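Zeeshan Sethi
2nd April

So I finally gave the worktable in the back room a proper afternoon of my time, and I have more to say about it than will fit in one post, so please get a drink and settle in with me.

Background for anyone new: I bought it in March from Gergate, the used office furniture place out past the bus depot, for 900 including the folding chair they threw in. The man there called it oak, then called it "oak finish" when I asked again, and then carried it out to the van for me, so I forgave him.

It's where all the small paper jobs happen. Labels, envelopes, forms, the Arkovham newsletter when it needs folding. And small paper jobs bring small objects with them, and small objects wander – I have found a glue stick in the fridge, and I live alone.

The new rule is that only the things I really reach for get to stay on top. A clear case for the little bits, with a pale blue label on it. The correction tape beside it, the green-tinted kind you can see into, so you know how much reel is left before you're halfway down an address. 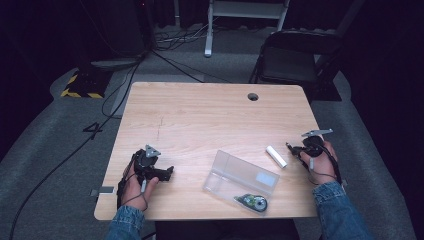
Clear case, correction tape, and the cable hole over at the far right.

I went back and forth on the clear case for ages, by the way. I had a lovely tin before it (Mladenović, my grandmother's brand of tea, very pretty) but you had to open it to find out what was in it, and I'd open it 18 times a day and sigh. Clear plastic isn't pretty. I do love it, though!

Things I've learned about the table itself, now that I've spent some time leaning on it. The round cable hole at the right is handy even if you never plug anything in, because it tells you which way round the table goes. And there's a faint line running down the top, left of the middle, that is either a scratch or the start of a crack. I've decided it's a scratch. I'm still going to keep an eye on it.

I wiped it down in four goes with a barely damp cloth, drying after each one, and then I made the mistake of getting my face close to the top, and that was the next twenty minutes gone. All those long thin lines that bunch up and then drift apart again. There's one spot where they bend around each other and sweep back down, a bit like a stream going past a stone.
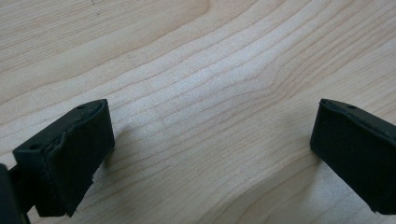
Dezső Deák
Careful with the damp cloth until you know what the top is. Look at the edge of the cable hole with a flashlight. If the pattern stops at a thin skin and there's something crumbly below, keep water well away from that spot, and put a little clear wax round the rim.

Zeeshan Sethi
Thank you Dezső, that is such a useful tip and I never would have thought of looking there. I went in with the flashlight and I think I see a skin, but I've now talked myself into it and out of it again, so I'll try in daylight. The wax is on the list either way.

Last one and then I'll let you all go. Still to do: find a home for the stapler, and a cup for the pens that doesn't tip over. If you have a heavy cup you don't want, I'm in most evenings after 6.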